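Sokcombe publishes house rules for hand-held gripper work

06/09/2026

After a long winter of drafts, redrafts and a good many cups of coffee, the team at Sokcombe has put out its first set of house rules for people who collect robot training data with hand-held grippers. The guide runs to 10 pages, it is free to read, and the people who wrote it would very much like other groups to borrow from it (and to write in when they find something wrong with it!).

The work began in December, when Reynaldo Salazar, who looks after data collection at Sokcombe, sat down with colleagues from Medenach and Jatmont to compare notes. All three groups had been recording everyday tasks in furnished rooms, and all three had their own habits about when to start a take, what to do about other people in the room and how to write up a session afterward. Some of those habits matched nicely. Plenty didn't.
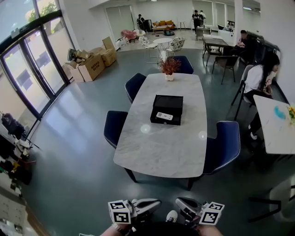
Consent takes up the longest chapter, and Salazar is happy to tell you why. "People come and go, they sit down with their lunch, they forget we're recording," he says. "We wanted it settled before the first take, with everybody in the room, and we wanted them to be able to change their minds later without having to explain themselves." Under the new rules, anyone who may be seen or heard gets a plain one-page notice, and a request to remove a recording must be answered within 10 working days.

There is a good deal of homelier advice as well. Marker cubes are to be wiped and checked for scratches before each session, both grippers are opened and closed fully at the start of every take, and walkways are kept clear for the person wearing or carrying the equipment. Operators stop for a rest after 66 minutes at the latest, even if the task is going well. A take that goes wrong is kept and labeled as such, a point that Jatmont argued for with some passion.

The draft went out for comment in the spring and drew 98 replies, many of them from operators themselves. Their most common request was for a shorter checklist, and the version in the back of the guide now fits on a single card. Calimlim, which handles the printing, has 200 of the cards ready to mail to any group that asks.

The rules are voluntary, and Sokcombe will go on collecting comments through December.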